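Care of Television Recordings, Discs and Collectibles at Home

*Issued by the Vindholm Household Advice Office. Revised Sunday, March 11, 2018.*

Many households own a large collection of recorded television: boxed sets of science fiction series, home-taped broadcasts, and the printed guides, models and costumes that go with them. The following advice is intended for residents who keep such collections in ordinary living space and wish to store, clean and watch them without special equipment.

## Discs

Discs should be stored upright, in their cases, on a shelf that does not receive direct sun. Stacking boxed sets flat is acceptable for a short period, such as a move, but the weight of a long series will crack the hubs of the lower cases. Cardboard slipcases wear first at the corners. A strip of clear book tape applied on the inside of the fold will hold a worn corner without spoiling the artwork.

To clean a disc:

1. Wash and dry the hands.
2. Hold the disc by its edge and center hole.
3. Rinse under lukewarm water if dust or grit is present.
4. Wipe with a soft, lint-free cloth from the center straight out to the edge. Do not wipe in circles.
5. Allow the disc to stand on its edge until fully dry.

Paper towels, facial tissue and shirt tails will scratch. Window cleaner must not be used. Where a fingerprint does not lift with water, a single drop of mild dish soap, well rinsed, is sufficient.

Cases with multiple trays often lose the small teeth that grip the disc. Replacement cases are inexpensive, and the printed cover can usually be moved across in one piece. Residents who prefer to keep the original packaging may place each loose disc in a paper or soft plastic sleeve behind its tray.

## Videotape

Tapes recorded from broadcast are often the only copy a family has with the original commercials and station announcements, and they deserve some care. Rewind each tape fully before storage. Stand it on end, with the full spool at the bottom. Keep it away from loudspeakers, and off the top of the television set.

A tape that has been in a garage or attic should be left in the room where it will be played for a full day before use. If white or gray spots can be seen through the window of the cassette, the tape should not be played at all, as mold will pass to the machine and from there to every other tape. Seal it in a bag and seek advice.

Labels written in ballpoint fade. Relabel with a soft pencil or a pigment pen, giving the series, the episode title if known, and the channel. "Space show, good one" was found on 11 cassettes in a single box brought to the Arkthorpe advice desk, and the family concerned had to play each of them.

## Keeping an Episode List

A simple written list saves a great deal of handling. The Office suggests one line per disc or tape, with columns as follows:

| Shelf | Series and season | Format | Condition | On loan to |
|---|---|---|---|---|
| A1 | | | | |
| A2 | | | | |

Enter loans on the day they are made. A list of up to 990 entries can be kept in a single ring binder without difficulty, provided that a new sheet is begun for each series. Those who keep their list on a computer should also print it once a year, in June or at another fixed time, and place the copy with the household papers.

## Models, Figures and Costumes

Dust painted models with a dry makeup brush, working from the top down. Canned air may be used on sturdy pieces, but it will remove antennae, small decals and anything attached with white glue. Clear display boxes should have a small gap at the back for air. Vinyl figures that have become sticky may be washed in cool water with a little dish soap, then left to dry out of the sun.

Costumes should be laundered before storage, even if worn for only one evening. Remove badges and pins first -- the metal will mark the cloth. Knit tunics are best folded, with acid-free tissue in the folds. Rubber masks and ears should be dusted lightly with cornstarch, stuffed with tissue to hold their shape, and kept in a box of their own.

## Arranging a Room for Group Viewing

For an evening with guests, place the front row no closer than five feet from a screen of ordinary size. Extension cords must not cross a doorway. Lamps should be placed behind or beside the viewers, where they will not reflect in the glass. Discs should go back in their cases before food is served -- most of the damaged discs seen by the Office carry traces of butter.

A program running 90 minutes or longer calls for an interval. Serve drinks in cups with lids if the seating is upholstered, and keep a damp cloth within reach.

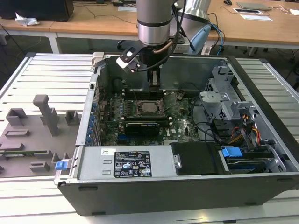
Popcorn is best offered in individual bowls. Salt and oil carried on the fingers will find their way to remote controls, which may be cleaned with a cloth barely dampened with rubbing alcohol once the batteries have been taken out. Run a dry toothbrush between the buttons. Batteries should be removed from any remote control that will not be used for a season, and stored apart from coins and keys.

After the guests have left, check beneath cushions for cases and sleeves before vacuuming.

## Further Assistance

Printed copies of this page are available at the Vindholm and Arkthorpe desks. Archival tissue and replacement disc cases may be ordered through the Ostapchuk stationery counter. Moldy tapes are accepted for inspection at the Vosach branch only, and must arrive in a sealed bag marked with the owner's name and telephone number.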